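Regulars, Menus and Rent: How Small Food Businesses Settle in Purnville

2023-03-10 | By Mwanaisha Shemweta 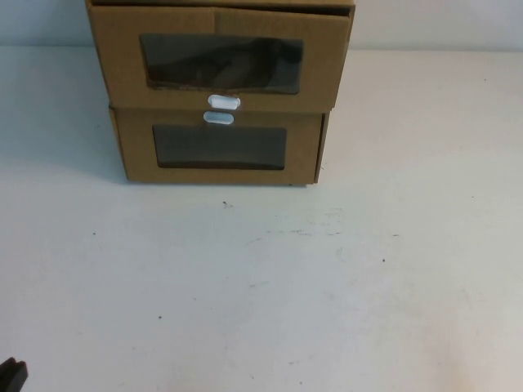 3. Opening the doors: findings from the first year of trading

Owners were interviewed twice, once before opening and once in June of the following year. We report on 23 businesses that were still trading at the second interview. Most are counter-service places with fewer than ten seats. Four are full restaurants with table service, and the rest sell baked goods, coffee or hot lunches.

3.1 The signature item

Nearly every owner had a single dish in mind before signing a lease. In most cases it came from a parent or grandparent, and the business plan was built around it. The owner of Rampersad, a lunch counter on the east side of town, planned to sell one kind of filled flatbread with three fillings. By the second interview the board listed eleven items and the flatbread made up less than half of sales. She did not regard this as a failure. Customers came in for the flatbread the first time and ordered something else later.

Owners who kept to a very short menu did better on food waste and worse on repeat visits. Jurum, a dumpling shop, threw away almost nothing but told us that office workers nearby stopped coming more than once a week. A soup was added in the eighth month. It is made from the same stock and needs no extra equipment.

Explaining an unfamiliar dish took more staff time than owners had planned for. Several wrote a short description on the menu board and found that customers still asked. Two gave out samples at the door for the first few weeks. One changed the name of the dish to an English phrase and changed it back after complaints from older customers who had known it at home.

3.2 Rent and hours

Rent was the largest fixed cost for all but one of the businesses. The median monthly rent was 2000 dollars, with the lowest figures in the blocks behind the rail yard. Owners in those blocks had less walk-in trade and relied on catering orders, which came late in the week and were hard to staff.

Opening hours shrank over the year. At the first interview owners expected to be open for an average of 58 hours a week. At the second the average was 40 hours. Breakfast was the first service to go. Cludura, a bakery and coffee bar, opened at six for the first ten weeks, then at seven, then at eight on weekdays only. Its owner kept a notebook of sales by the hour and based each change on it. Few of the others kept records at that level, and most described the decision to cut hours as a matter of being tired.

3.3 Storage and small purchases

Owners underestimated the space needed for dry goods, paper supplies and cleaning materials. Kitchens had been laid out around the cooking line and the sink, with shelving left until the end. Seven owners rented outside storage within the first six months. Others moved stock into the dining room, behind a curtain or under the front counter. Small items such as order pads, till rolls, gloves and folded cloths were the ones most often bought twice, when the first lot could not be found.

Figure 3. Small two-drawer cardboard unit with a dark translucent window in the upper drawer front.

3.4 Regular customers

All owners could name some of their regular customers, and most could say what those customers ordered. Regulars accounted for much of the weekday trade and very little of the weekend trade. They were also the main source of advice, wanted or not, on portion size, seating and music.

Filed under: Food & Drink Business / Working Papers

Contact the author | © 2023 Mwanaisha Shemweta | Back to top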